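Skadovmont toy workshop, bench notebook
Wednesday, July 23, 2025

Picked up the knob puzzles again where the last entry stopped. Job for the day was the shape sorter from box 203, the one with the wood-grain print and the yellow label. It came back from the Usteck playroom with a note saying "circle sticks, rest OK." No other details on the slip.

Started with the circle since that was the complaint. Tried it dry first, before touching the rim with anything. It goes in without trouble when it is set down level. If one side goes in ahead of the other, it catches partway and stays there. Lifting straight up by the knob frees it. Pulling sideways makes it worse.
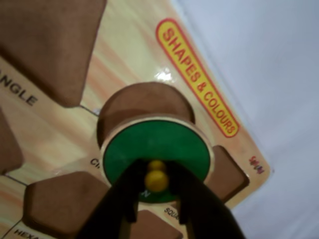 H. Quách
Repairs and checking, wooden toys

Knob first. Yellow, the two-bead shape, same as on the other boards in this series. It gives a good hold because the waist between the beads is narrow. Checked it for twist and for pull. No twist. The pull test was the usual one with the luggage scale and the loop of cord, and the knob stayed put, so I did not re-glue it. If it does come back loose, drill out and use the Renar dowels, the short ones. The long ones go through the face on a piece this thick (found that out on the duck board).

The rim next. On this piece the wood edge is left bare and only the face is green. Bare edges pick up moisture and swell a little, and the Usteck playroom wipes everything down with a wet cloth at closing. I think that is the whole story with the sticking, but I can't prove it from one piece. Left it on the rack over lunch and tried it again afterward. Slightly better, or I was being more careful. Wrote down "no change" on the slip.

Did not sand yet. On the last one of these I took too much off and the circle rattled, and a rattling circle is more annoying than a tight one. If sanding is needed, use the worn 100 sheet on the flat block, a couple of passes, then try it in the hole, then a couple more. Not the drum.

Print on the board is holding up. The shape names are black capitals beside the holes and can still be read, which matters for the playroom because the older kids use them for reading. Label says COLOURS with the U, so the catalog entry should be spelled that way too. Ours has it without, and the search missed it this morning. Needs fixing. 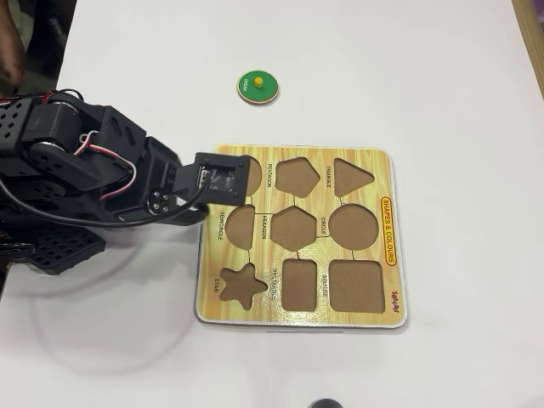 Storage is the other thing I wanted to get down. These boards come back with the pieces in a bag and the board loose in the box, and the corners of the pieces knock against the printed face all the way here. Better to send them out with every piece seated and a sheet of card over the knobs, held with two wide rubber bands. For checking, the board goes flat on the white table with the pieces off it. Having the green circle out past the edge with clear table around it makes it easy to see that its home is the big round hole at the right end of the middle row, next to the hexagon. The semicircle is at the other end of that row. Worth knowing when seating them in a hurry, as people try the circle on the semicircle side and blame the board.

Went over the inside of the recesses with the dry brush and the flashlight. Crumbs are the common cause on the knob boards, more than swelling. Did the round one twice. Got a little dust out of it, nothing hard. Five minutes a board is about right for this and it should be on the check sheet, which right now only has "wipe face."

To do:
– circle back in and out again tomorrow after a night on the rack
– if still tight, block and worn 100
– thin coat of the clear wax on the bare rim, let it cure, then try the fit again before it goes back in the box
– fix catalog spelling for 203
– card sheets for the knob boards, cut from the shipping cartons under the bench
– ask Usteck to use a damp cloth and leave the pieces out to dry

Order for the Renar dowels goes in at the start of August. Almost out of the short ones.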